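The Fruit Plate
Memora – Galleries – At the Table

Words by Padmavathi Thampi

I have been meaning to put up a page about the fruit plate for a long time now, and every time I sit down to do it I end up eating something off the plate instead and wandering away. So please forgive me if this gallery is a little heavy on talk. My sister tells me that a gallery should have a short introduction and then get out of the way, and she is probably right, but she has never been able to tell a short story herself, so I feel free to ignore her.

We keep fruit out on the table all year. It started when we moved to Vurumine and there was no room in the refrigerator for anything but milk and leftovers (the old refrigerator, the one with the door you had to lift and push with your hip), and by the time we got a bigger one we were used to having the fruit where we could see it. I think people eat much more of it that way. A plum in a drawer is a plum you find again in three weeks, and you are not glad to see it. A plum on a plate is gone by supper.

The plate

The oval white one is my favorite and has been for years. I have round plates, and I have a very pretty bowl that my aunt gave me, but a bowl hides everything under the top layer, and what is at the bottom gets soft without telling you. On an oval plate the fruit spreads out a bit. You can still heap it up in the middle if you have had a good morning at the market, and the ends leave a place for the small things that like to roll. I bought mine at the Hallura sale the year they were clearing out the dining room, 2 dollars, with a saucer thrown in that I have never found any use for at all.

The cloth

I am fond of a colored cloth under fruit, and lavender is the one I come back to. Štěpánka Vlček, who lives across the landing and has strong views about color, told me once that purple would make everything look like a birthday party. Well, what if it does? Orange things look wonderful against it, and so do red ones, and even a plain green tomato gets a little lift. The dark plums are the only ones that suffer, and they can be tucked in beside something brighter.

What goes on it

Whatever is good. In summer that means plums and more plums, and then in November the tangerines start coming in at Jurčo's stand on the corner, and that is when I like the plate best, with the last of the little tomatoes still hanging on. Yes, I put tomatoes with the fruit! I know there are people who feel they belong with the lettuce. My father put them out with the fruit and a dish of salt, and we picked at them all afternoon like candy, and I have never seen any reason to change. Cherry tomatoes are the ones the children go for first. The orange and yellow kinds are milder and a bit sweeter, I find, and the greenish ones I buy on purpose to let them sit and color up over a few days. Some never do, and those go into a chutney with mustard seed and a green chili.

I try to have different sizes as well as different colors, so a big tangerine goes in the middle and the small round things settle in around it. I don't fuss over it, though. I used to, and then somebody would take the one piece that was holding all the rest in place, and off they would go across the table and onto the floor, and under the sideboard, where they stayed until the spring cleaning. I still look under there with a flashlight now and then, and there is usually something.

As for washing, I do it right before the plate goes on the table, and I dry each piece in a dish towel. It takes a few minutes and I rather enjoy it. You get to turn every one over in your hand and find out which are ready and which could do with another day. The skin tells you plenty. A tangerine that feels heavy for its size is going to be a juicy one, and a tomato that gives a little at the stem end wants to be eaten today. With dark fruit I go more by feel than by looks, and I have bitten into some very homely, wrinkled ones over the years that tasted like honey, and some gorgeous shiny ones that tasted of nothing much.
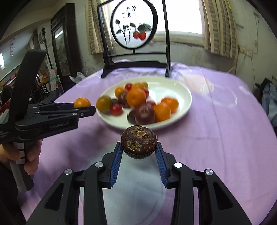

Štěpánka brings hers over in a paper bag, usually in the late afternoon, and we sort through everything together with the kettle on. She presses each plum with her thumb, which I have asked her not to do, and then she tells me which ones I should have bought. We have been having the same conversation since we met, and I would miss it terribly if she stopped. If there are too many of anything we split them, and whatever is too far along goes in a pan with sugar and a strip of lemon peel. Last fall we got 22 jars out of one big batch and had to borrow lids from half the building.

A few of you wrote to ask about the chutney after I mentioned it on the holiday tables page, so I had better put it down while I am thinking of it. Take 4 good handfuls of green or greenish tomatoes, chopped small, and cook them slowly with a spoonful of mustard seeds that you have let pop in hot oil first, a chopped chili, salt, and enough brown sugar to make it taste friendly. A dark plum or two in the pot does no harm and gives it a lovely color. Cook it until a spoon dragged across the bottom leaves a path, and then let it cool before you taste it, or you will burn your tongue the way I do every single time. It keeps in the refrigerator for a couple of weeks and it is very good with cheese on toast.

If you have a fruit plate of your own, or a bowl, or a basket that belonged to somebody you loved, I would so like to see it. Use the Send to a Gallery button at the top of the page and choose At the Table, and add a line or two about where the fruit comes from and who gets to it first. Longer is fine too – you can see that I am in no position to complain. I read all of them, usually with a tangerine going, and I do answer, although I am slow.

Gallery 1303
More from At the Table: Bread Days, The Good Teapot, Soup Weather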